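Two Arms, One Desk: Speaker Notes
Talk for the Simard student robotics club, December 27, 2022

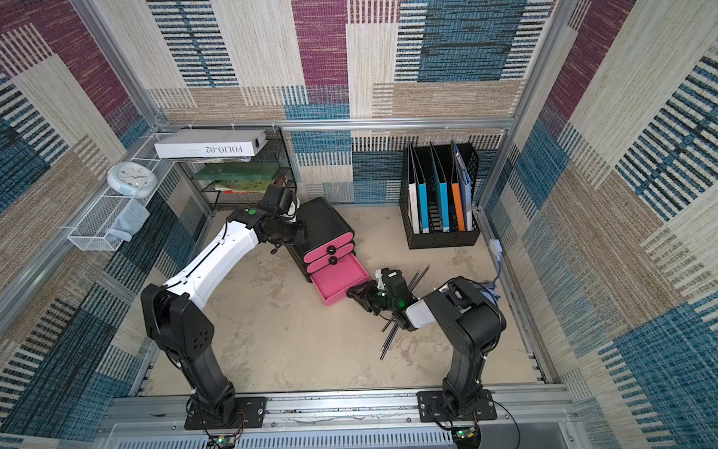 The desk-tidying setup, both arms on the front rail, bottom drawer open.

Slide 1. Opening
Say who I am and thank Colleen Gosselin for the room. The project is called Metora. We teach two arms to put away office supplies. I have 30 minutes, so hold the long questions for the end.

Slide 2. The booth
Leave the photo up while talking. Point out the aluminum rail along the front. Both arms bolt to it, so the distance between them stays the same from one session to the next. Gus Brannigan drilled the plates in July and we have not moved them.
The walls are covered in patterned fabric. People ask about it. We wanted something busier than a plain white wall, and Gus had the cloth.

Slide 3. The tasks
Point to the pink drawers, the shelf rack in the left corner, and the file organizer with the colored folders on the right. Each is a place where something can go.
Then the bundle of thin black sticks on the floor. Say that thin things are the hardest items we have. They roll, they cross over each other, and the gripper jaws have to come down almost flat to the floor.

Slide 4. How we record
One student drives both arms. A second student resets the booth and writes the log. Swap after every 9 runs. Past that, the driving gets sloppy and you can see it in the data.
Total so far is 1,815 runs. We threw out 400 of them. Most of the bad ones came from the first month, when we had no written rule for what counts as finished.
Read the rule out loud: the item is in its place, both grippers are open, both arms are clear of the item.

Slide 5. What went wrong
Drawers. If the knob is pulled at an angle, the whole unit slides. Ovidiu Preda fixed this by having the other arm hold the top. It costs time on every run.
Cables. Show the spare one with the worn jacket. Pass it around.

Slide 6. Next term
Sivaprasad Nambiar is taking over the training code. We need two more drivers. No experience needed, but you have to come to the safety session first.
Sign-up sheet is by the door. Rhonda Desjardins has the key to the lab.

If there is time left, play the folder clip. If not, go straight to questions.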